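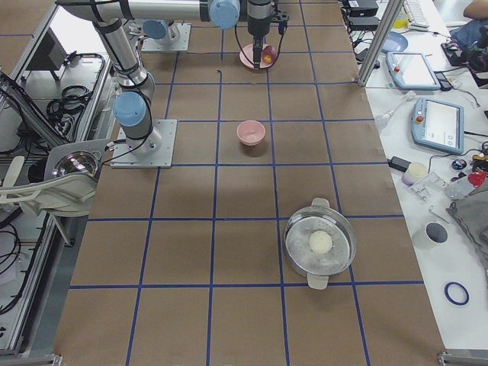
Steaming buns from frozen, how long do you give them? I have bought a glass pot from Broltholm and I am still learning it. The insert is speckled grey with holes, and one bun in the middle sits well on it, but I would like to do more at once. My last ones on Saturday had a wet bottom.
Colleen Zacharias

Grullo wrote:
21 minutes on low heat, lid a little open. And put a square of baking paper under each bun. With paper you can do four, I think.

sterkness139 wrote:
I don't agree about the lid. Open lid means the steam goes away and the top becomes hard. Keep it closed and put a cloth under it.

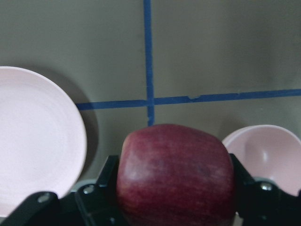

Last edited by Colleen Zacharias, Saturday, 21:39

Thank you both. I will try the cloth first. Second question, for the filling: would you use a deep red apple with paler patches, like this one? It has a brownish mark on the skin on one side. I don't know the variety.

Grullo wrote:
Cut the mark out and use it. Small cubes, cinnamon, no water.

sterkness139 wrote:
I would cook the cubes 2 minutes in butter before. Raw apple makes the dough wet, and then you are back to your first problem.

Grullo wrote:
Mine go in raw and they are fine.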